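Entretenir et ranger le petit matériel de l'atelier : mes habitudes d'automne

Chaque année, quand octobre revient et que la lumière baisse dès la fin de l'après-midi, je me réinstalle à l'atelier avec un thermos et je reprends tout ce que l'été a laissé en plan. Les vis dans les pots de confiture, les ciseaux à bois qui ne coupent plus que de mauvaise grâce, les pinceaux raides comme des brindilles... Vous êtes plusieurs à m'avoir demandé comment je m'y prenais, alors je me lance, sans ordre particulier, et tant pis si je m'étends un peu (on me connaît).

Commencer par vider, même si ça fait peur

Je sors tout d'un seul meuble à la fois. Un seul ! La première année j'avais tout étalé le même jour, les tiroirs, les étagères, le dessous de l'établi, et à dix heures du soir je ne pouvais même plus atteindre l'interrupteur. Maintenant je prends un tiroir, je le retourne sur un vieux drap, et je fais trois tas : ce qui sert, ce qui est à réparer, ce qui part. Le vieux drap a un avantage : à la fin on attrape les quatre coins et toute la sciure file dehors d'un coup.

Pour le tas « à réparer », je me donne jusqu'à la fin du mois. Passé ce délai, l'objet rejoint le tas de ceux qui partent. C'est sévère, et j'ai triché l'an dernier pour un rabot de mon grand-père dont la semelle est fendue - je sais très bien que je ne le réparerai jamais, mais il est beau sur l'étagère.

La rouille légère sur les outils à main

Du vinaigre blanc, un bocal à large ouverture, une nuit de trempage. Le lendemain on frotte avec une laine d'acier fine, on rince à l'eau claire avec une bonne cuillère de bicarbonate, puis on sèche tout de suite et très soigneusement. Un coup de sèche-cheveux dans les articulations des pinces, ça change la vie. On termine par une goutte d'huile de camélia ou de paraffine passée au chiffon.

Ne laissez pas tremper les manches en bois, ils gonflent et se ternissent. Pour un ciseau, je suspends l'outil à une ficelle tendue au-dessus du bocal, de façon que seule la lame soit dans le vinaigre. Et pas plus d'une nuit. J'ai oublié un jour une petite clé tout un week-end et je l'ai retrouvée grise et grêlée comme une vieille pièce de monnaie.

Les manches, justement

Un manche qui accroche la paume, on le ponce au grain 120, dans le sens du fil, juste assez pour enlever la crasse et les échardes. Ensuite de l'huile de lin, en couche très mince, qu'on essuie au bout d'un quart d'heure. Le lendemain, une seconde couche. Ingeborg Gerlach, qui m'a appris à tourner le bois, en passait une troisième au printemps suivant, et ses gouges ont encore une couleur de pain d'épices que je n'ai jamais réussi à obtenir.

Attention aux chiffons imbibés d'huile de lin, ils peuvent s'enflammer tout seuls s'ils restent en boule. Je les étends à plat dehors, sur le muret, jusqu'à ce qu'ils soient bien raides, et alors seulement ils vont à la poubelle.

Les toutes petites pièces

C'est mon point faible. Les rondelles, les ressorts, les vis de deux millimètres qui sautent de la pince et qu'on entend rouler sans jamais savoir où. Pour trier, j'étale une étoffe épaisse et unie sur le plan de travail : les pièces ne rebondissent plus et se voient beaucoup mieux. Du feutre, un reste de rideau, une serviette rase, tout convient, tant que la couleur tranche avec ce que vous triez. Une étoffe sombre pour du métal clair, une claire pour tout ce qui est bruni ou noir. Évitez les tissus bouclés, les vis s'y prennent et on s'énerve.

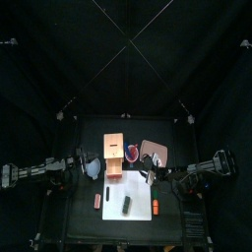
Une fois triées, les pièces vont dans des boîtes à couvercle transparent, et je colle une vis témoin sur le devant avec une pointe de colle chaude. C'est plus rapide à lire qu'une étiquette, surtout quand on a laissé ses lunettes à la cuisine. Pour ce qui est trop petit, les piluliers à sept cases sont parfaits et ne coûtent presque rien. Nouhaila El Ouafi m'a écrit qu'elle utilisait des moules à glaçons empilés dans un tiroir, avec un carton entre chaque étage. J'ai essayé, c'est très bien à condition d'ouvrir le tiroir doucement !

Et pour retrouver une vis tombée : éteignez le plafonnier, posez une lampe de poche à même le sol et faites tourner le faisceau lentement. L'ombre de la vis est bien plus longue que la vis.

Un éclairage qui ne fatigue pas

J'ai travaillé des années sous une ampoule nue, juste derrière ma tête, à couper dans ma propre ombre. Si vous ne changez qu'une chose cet hiver, changez celle-là. Deux lampes, une de chaque côté du plan de travail, un peu en avant de vous. Une ampoule de 900 lumens par lampe me suffit largement, en blanc neutre. Callum Haslam préfère une lumière plus chaude pour ses reliures et je le comprends, mais pour choisir une teinte de bois elle vous joue des tours : j'ai raccordé une plinthe un soir de décembre et au matin elle tirait sur l'orange.

Pensez à dépoussiérer les ampoules, éteintes et froides, avec un chiffon sec. Dans un atelier elles se couvrent d'une pellicule de sciure très fine, et l'on perd de la clarté sans s'en apercevoir.

Sauver les pinceaux

Pour un pinceau durci à la peinture à l'eau, faites chauffer un peu de vinaigre blanc sans le faire bouillir, et laissez-y tremper les poils une demi-heure. Puis peignez-les, oui, avec un vrai peigne, du côté de la virole vers la pointe. Savon noir, rinçage, et on recommence s'il le faut. On remet les poils en forme avec les doigts et on les enveloppe dans un papier tenu par un élastique pas trop serré. Le pinceau sèche à plat, jamais debout la tête en haut, sinon l'eau descend dans la virole et décolle tout.

Pour la glycéro durcie, je préfère être franche, je n'ai jamais eu de résultat dont je sois contente. Ces pinceaux-là deviennent chez moi des brosses à poussière ou servent à étaler la colle.

L'humidité

Mon atelier donne au nord et le mur du fond boit l'eau dès les premières pluies. J'ai tout écarté de ce mur de la largeur d'une main, pour que l'air passe, et je garde dans chaque tiroir un petit sachet de riz cru ou de craie. La craie, je la trouve meilleure, surtout dans la boîte des forets. On la change deux fois par an. Aérez aussi, même quand il fait froid, dix minutes le matin, porte et fenêtre grandes ouvertes.

Les papiers abrasifs craignent l'humidité autant que l'acier. Rangez-les à plat, entre deux planchettes, par grain. Ceux qui ont gondolé se rattrapent en les laissant une nuit sous un gros dictionnaire.

Le dernier quart d'heure

Le samedi, avant de fermer, je remets chaque outil à sa place, je balaie, je vide le bac à chutes, et j'écris sur un bout de papier la première chose à faire en revenant. Je le pose sur l'établi, sous le marteau. En ce moment il y est écrit « racheter de la craie », et il y est depuis un bon moment.

La prochaine fois, je vous parlerai des colles, et de la façon de déboucher un embout sans le fendre. Nima Najafi m'a promis sa recette pour les taches de colle à bois sur un jean, je la teste et je vous la donne si le jean s'en sort.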